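Home | Current Issue | Archive | For Authors | Contact
Print this article | E-mail this article

4. Comparing the two hand-held grippers

4.1 Setup and everyday conditions

We wanted the comparison to take place somewhere a little like the places where these tools will end up being used, so we worked at an ordinary white table in our open office and left the desks, the shelving and the daylight from the windows just as they were. Two people sat down together for each session, each with a gripper in hand, and took turns reaching for things. The Ulard fingers and the Sevard fingers were fitted to the same kind of body and carried the same camera, so that whatever differences we found could fairly be put down to the fingers and their pads. The objects were the sort of thing one meets at lunch: a wooden spoon, a pair of chopsticks, a cutlery case with its lid.
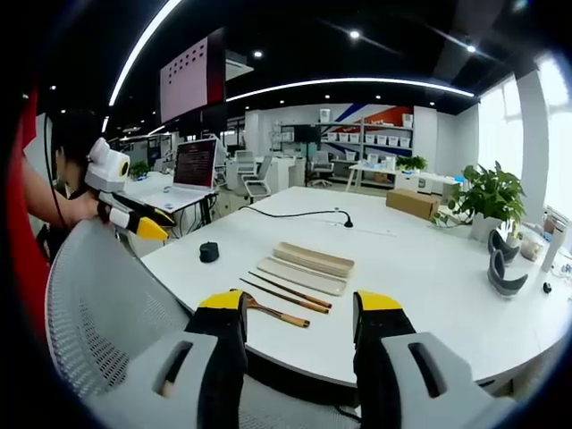 Long thin objects turned out to be the hardest to be fair about. A chopstick lying flat gives the pads very little to work with, and both operators soon fell into the habit of tipping the wrist and coming in at a slant, which helped a good deal but made their attempts harder to compare (we had asked them to come straight down, and to their credit they did try!). In the end we let each person approach as they liked and simply noted the angle afterward from the camera record. Over the whole study we kept 555 attempts, of which 154 were with the chopsticks alone, and we set aside some 50 more in which the two grippers had bumped into each other.

4.2 Clear and shiny objects

Our colleague Reijo Rantala had warned us early on that clear plastic would give us trouble, and we are glad we listened. The fingers themselves held it well enough with either set of pads. The difficulty was in seeing it, both for the operator and later for the Vaughan tracking software, which lost the outline of the object much more often against the white tabletop than it did with anything made of wood. 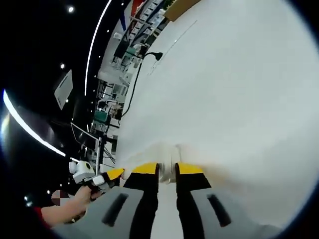

Figure 2. A small transparent plastic object held between the yellow pads, with the second hand-held gripper at left.

Ingvar Frandsen suggested marking these grasps by hand, and we did so for all of them. It was slow work, but it let us keep the clear objects in the comparison, and the scores in the next section include them. We also tried the Astura controller settings on the same recordings, with results close enough to our own that we report only one set.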